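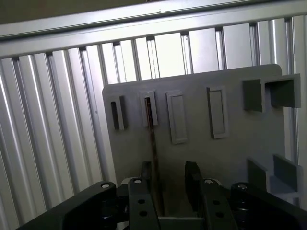
The Usley upright panel is a parts holder for bench work on desktop computers. It stands on edge behind or beside the open case and keeps small pieces off the bench while the work goes on. The panel is matte light gray with rounded upper corners, and the holders are raised from its face in a row near the top edge. It is at home in front of an aluminum extrusion wall, where the T-slots behind it stay free for other fittings. The narrow slot holders take thin, flat pieces on end, with the rest of the piece hanging down the face of the panel. The two raised frames further along have a shallow recess inside. A pair of boxy square holders at the upper right corner stand out from the surface and can be reached from the front.

Posted in September by Kylie Merrick

What the panel is for

Most benches where desktops are stripped and rebuilt already have trays for screws. Trays work for screws. They are less good for parts that are long and thin, which end up stacked, or leaning on the power supply, or under the side cover. The Usley panel gives those parts a fixed place at hand height. Whoever takes over the bench on the next shift can look at the panel and see which places are filled.

The panel is sold blank or with the holder layout shown on this page. Blank panels can be ordered with holders packed separately. Holder positions on a finished panel can't be changed later, so please check the layout against your own work before ordering.

Size and fixing

Width: 238 mm
Height: 243 mm
Color: light gray, matte
Fixing: 2 brackets for slotted aluminum profile, supplied
Not supplied: profile, bench, tools

The brackets go on the back of the panel. Slide the nuts into the profile first, set the panel level, then tighten from the front. If your profile has a narrow slot, ask us for the smaller nuts when you order. The panel should not be fixed to a door or to any part of a frame that gets moved during the day.

Working with an open case

Set the case on its side with the board facing up and the panel within reach of your usual hand. Leave enough room between the two to get at the memory slots without brushing the holders. On a board with paired memory slots, like the one below, the modules lie close alongside each other and the white latches at the slot ends need clear space for a finger or a tool. Ribbon cables and power leads near the slots should be moved out of the way before anything is pulled.

Switch the machine off at the wall and use a wrist strap. The panel is not a grounding point and has no terminal for a strap. Bare memory modules and other parts that are easily damaged by static should be kept in their bags on the bench.

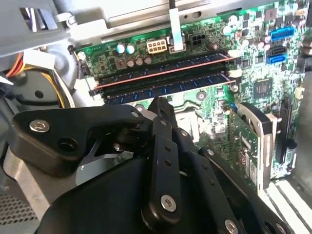 Cleaning and care

Wipe the face with a damp cloth. For marks from thermal paste, use a little isopropyl alcohol on the cloth and keep it away from any labels you have added. Dust collects inside the slot holders and can be cleared with a soft brush. Do not scrape the slots with a screwdriver, as this widens them and thin parts will then sit loose.

Related items

Casado bench mat, gray or green
Rarnance bracket set for slotted profile
Wurkel label strips for holders

Ordering

Panels with the standard layout are held in stock. Blank panels are cut to order and can't be returned unless they arrive damaged. For larger orders, send us a sketch of your bench with the panel positions marked and we will check the brackets before we pack.

Catalog > Bench Equipment > Parts Holders > Usley Upright Panel

Contact | Copyright Usley Bench Equipment | Back to top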